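Storard Woven Storage Basket, brown, with braided rim

Home / Storage / Baskets and boxes / Storard

Price: 19.00 per piece, set of 4 available on request
Article number: 465
Availability: in stock, sent from our warehouse in Nerness

The Storard is an open basket for the shelf, the hallway or the bathroom. It is the middle size in our Sasent series and the one which our customers order most often for the second time. We keep it in our assortment since many years, and in this time we changed only the base, which is now a little stiffer than before.

The basket is woven by hand in a small workshop in Dzene. The weavers begin with the bottom, go up row by row, and make the rim at the end. For this reason two baskets are never exactly the same. The height can differ by a few millimeters, and the color can be a little lighter or a little darker from one delivery to the next. If you need several pieces which should stand next to each other, please order them together, so that we can choose them from the same delivery.

Dimensions and details

Height: 16 cm
Shape: open, no lid
Color: brown, rim dark brown
Surface: light natural shine, no varnish added by us
Handles: none, the basket is carried by the rim
Lining: not included, see Accessories
Assembly: not necessary

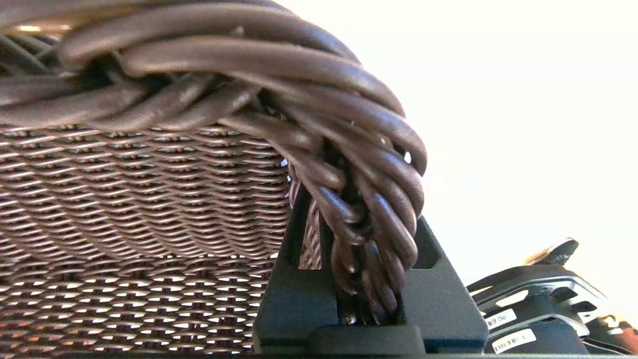
The rim is the part which costs the most work time in the Storard. In the first models we had a flat edge, and after one winter of daily use we received complaints that it became uneven at the places where people take hold of it. Now the rim is braided from several rounded cords, twisted together like a rope and much thicker than the thin strands of the body, and where it bends downward the cords run together in a bundle with a rounded, knotted end. Please do not cut this bundle shorter, even if you would prefer a more simple look. The cords hold each other, and a cut rim is excluded from the warranty.

The body is made from thin strands in horizontal rows of small loops. The weave is dense, but it is not closed, and there are small gaps where the light comes through. Air can move through the basket, which many customers like for towels and for knitting wool. Very small things, for example pins, beads or loose seeds, can fall out. For these you should use the lining or put a bowl inside.

What fits in

On a kitchen shelf the basket takes onions and garlic, or bread rolls in a cloth. In the bathroom it is good for rolled hand towels. In our own office we have one for gloves and scarves next to the entrance door and another one for charging cables. It is not intended for plant pots without a saucer, and it is not a basket for firewood. For wood please look at the bigger and heavier models in the Sasent series.

We recommend a load of not more than 4 kg when the basket is carried. When it only stands on a shelf it can hold more, but please lift it from below with both hands if it is full.

Care

Dust can be removed with a dry soft brush or with the vacuum cleaner on the lowest level. Always brush along the rows and not across them. For spots, use a cloth which is only slightly damp, without soap, and let the basket dry in the air. Do not put it in the dishwasher and do not leave it outside in the rain. Next to a radiator the strands can become dry and break over time.

If the basket was pressed in the transport and has a dent, this is normally not a damage. Push the side out carefully with the flat hand from inside, fill the basket with a towel and leave it standing overnight.

The basket can have a light smell when it is new. This goes away after about a week in a room with fresh air.

Accessories

Cotton lining, natural white, washable, with elastic edge
Label with string, set of 4
Felt pads for the bottom, self-adhesive, for sensitive wooden shelves

Delivery and return

Single baskets are sent in a carton with paper filling. A set comes stacked, with one sheet of paper between the pieces. Please take them out of each other slowly and turn a little, do not pull strongly on the rim. Unused baskets can be sent back within 30 days. We ask you to keep the carton for this time.

Between the end of September and Christmas the delivery can take some days longer, as the workshop works only in small quantities. If the article is shown as "on the way," you can already order it and we send it as soon as it arrives.

Do you need a different height or a larger number for a shop or a guest house? Write to us with the article number and the quantity which you wish, and we will make you an offer.

Others also looked at: Sasent Basket with lid, Sasent Tray round, Storard Small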